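Week 13 handout: comparing the hand-held grippers

Welcome back, everyone, and thank you for getting through the Lowther reading, which I know was a bit of a slog. For the practical we'll put the Hamska pair against the Selberg pair on the same two jobs, folding a cloth and shifting a clear tray, so please keep your notes in the one table (Kiri Hapeta has the template, and she's very patient!).

Try each pair with both hands before you favour one. Watch where the cable wants to go when you reach across your body, and write that down too.

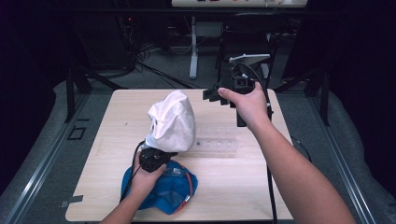 Do 16 trials per gripper, swap partners, then do them over again. Delwyn Pomare will collect the tables in January, so there's time to tidy your handwriting.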